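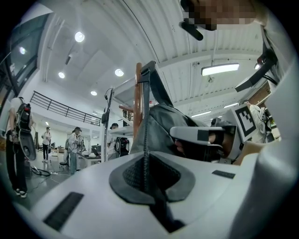 A bag over a chair back, under the ribbed ceiling.

Hélène Beaudoin fits out shared workrooms for Pollik, and most of her working time goes into items that never appear on a floor plan: bags, coats, cables and the chairs they end up on. We spoke on a Tuesday in the large room on the mezzanine level, where a gray fabric bag was hanging over the back of a wooden chair.

Beaudoin starts with load. "A chair is designed for a person pushing down on the seat. A bag on the back pulls the other way," she says. "With someone sitting in it, no problem. When they stand up, the bag is the only load left, and it sits behind the rear legs."

Her rule for wooden chairs is a limit of 12 pounds on the back, unoccupied. Above that she wants the bag on a hook. The figure comes from her own tests, in which she hung bags on empty chairs and added weight until the front feet lifted. Upholstered chairs were left out of the tests.

Soft bags are easier on furniture than stiff ones, in her view. "Fabric folds. It follows the post and spreads over it. A hard case hangs from one point on its handle and swings, and you get a worn line in the finish." She checks the posts for those lines twice a year and has the worst ones sanded and oiled.

The alternative she specifies is a wall rail by Ement, with hooks spaced at 110 millimeters. The earlier rail, at 100 millimeters, was too tight for winter coats. People skipped every second hook, and the rest of the coats went onto chairs. "Ten millimeters is a small change on a drawing – on a full rail it moves everything."

Roald Björklund, who handles the electrical side of the same rooms, joined us for the part about lighting. He prefers a mix of round ceiling fixtures and long suspended ones. "Round fixtures for the general level, long ones where the desks are. A white ceiling gives you some of it back."

On a ribbed ceiling, he adds, the fixture positions have to be settled before the ribs go up. Moving one afterward took his crew 45 minutes for the fixture and most of a day for the ceiling.

Cables are a shared subject. Beaudoin wants them coiled and off the walking routes by the end of the day. Björklund would accept a coil on the floor if it lies flat and close to a wall. They have not settled this, and the current house rules leave it open.

The next room on her list has a narrower entrance and no free wall for a rail. Beaudoin is looking at a freestanding rack with a weighted base from Van Dijk. "I still have to measure the door," she says.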